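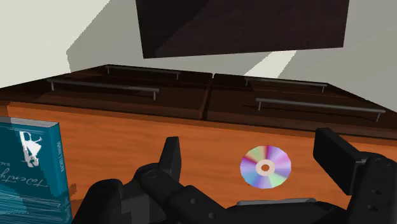 Orange-brown wooden tabletop

Tomine Furniture Help: Buying, Delivery and Care
Last updated 2024-01-23

Ordering

Do I need an account to order?
No. You can check out as a guest with an email address and a phone number. With an account you can see past orders and save more than one delivery address. If you ordered as a guest and open an account later with the same email, the old order will show up in it after one business day.

Can I change my order after I place it?
Yes, until it is marked "In preparation." Open the confirmation email and follow the link to change the color, the quantity or the address. Once it is in preparation we can still change the address within the same delivery zone, but not the items.

What wood do you use?
The Rebelo line is solid oak. The Ernach line is pine with a stained finish. Backs and drawer bottoms in both lines are plywood. Each product page lists the materials part by part under "Details."

Will my table match the sample?
It will be close. Samples are cut from different boards than the furniture, and oak in particular varies in grain from one board to the next. Stained pine gets warmer in color over its first year. If you are buying two pieces for the same room, order them together and we will try to pull them from one batch. We can't promise this for orders placed separately.

Do you have a store?
We have one showroom, in Rundaseck. It carries the full Rebelo line and part of Ernach. You can order there, but nothing goes home with you the same day. The showroom is closed on public holidays and for the last week of December.

Delivery

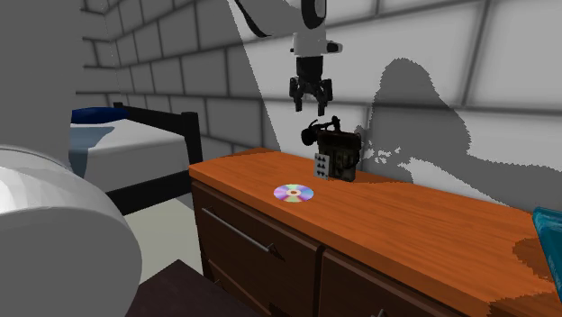 Reading time for this section and below: 4 minutes

How much is delivery?
Orders of $225 or more ship free within our delivery zones. Under that amount, the fee is shown in your cart once you enter a zip code. There is an added charge for carrying large pieces above the second floor in a building with no elevator.

How long does it take?
In-stock items leave the warehouse in two to four business days. Made-to-order items take longer, and the estimate is on the product page. We email you when the piece is finished so you can pick a delivery window.

How do I know it will fit through the door?
Measure the narrowest point on the whole route. This is often a stair landing or a hallway corner, and people tend to measure only the front door. Compare it with the boxed size, which is larger than the size of the furniture itself. Dressers arrive fully assembled. Legs on tables are always shipped off.

Does the crew take away the packaging?
Yes, if you chose in-room delivery. With curbside delivery the packaging stays with you. The cardboard can go in regular recycling – remove the plastic corner pieces first.

Can you take my old furniture?
Only if you added removal at checkout. The crew can't add it on the day. Old pieces must be empty and ready to carry, with any wall anchors undone.

Assembly and safety

What tools do I need?
A Phillips screwdriver. The hex key is in the hardware bag. Please don't use a power drill on the table legs, as it is easy to strip the inserts.

A part is missing. What should I do?
Check inside the drawers and under the foam at the bottom of the box first. If the part isn't there, use the parts form and give the code printed on the instruction sheet. For example, 1796 is the drawer runner set for the Ernach dresser, and 3932 is the anchor kit for all dressers. Missing parts are sent free of charge.

Do I have to anchor my dresser to the wall?
Yes. Every dresser comes with an anchor kit and it should be used, even in a home with no children. The screws in the kit are for wood studs. For brick, tile or plaster walls you will need different hardware, which a hardware store can help you choose. If you rent, ask your landlord before you drill into tile.

Care

How do I clean the surface?
Dust it with a dry, soft cloth. For marks, use a cloth that is slightly damp and then wipe the surface dry. Avoid spray polish with silicone – it leaves a film that makes later repairs difficult.

How do I get rid of a white ring?
A white ring is moisture trapped in the finish. Leave it alone for a day or two, as many fade by themselves. If it is still there, rub along the grain with a little mineral oil and a soft cloth. A dark ring has gone through to the wood and usually needs sanding and refinishing.

My drawers stick in summer. Is this a defect?
Usually not. Wood takes on moisture in humid weather and swells slightly. Rub a plain candle along the bottom edges of the drawer sides. If a drawer still won't open by fall, write to us with the order number.

Returns and warranty

Can I return an item I have already put together?
Yes, within 30 days, if it is undamaged. You don't need the original box, but the piece has to be wrapped well enough to travel. Made-to-order items can't be returned unless they are faulty.

How long is the warranty?
It lasts 12 months from the delivery date and covers joints, drawer runners and hardware. It does not cover scratches, heat marks, color change from sunlight, or damage from a move. Keep the order number; you don't need the paper receipt.

Is the warranty still good if I sell the furniture?
No, it stays with the first buyer. Anyone can buy spare parts from us, though, including for lines we no longer make, as long as stock lasts.

Related pages: Delivery zones – Spare parts – Showroom hours – Contact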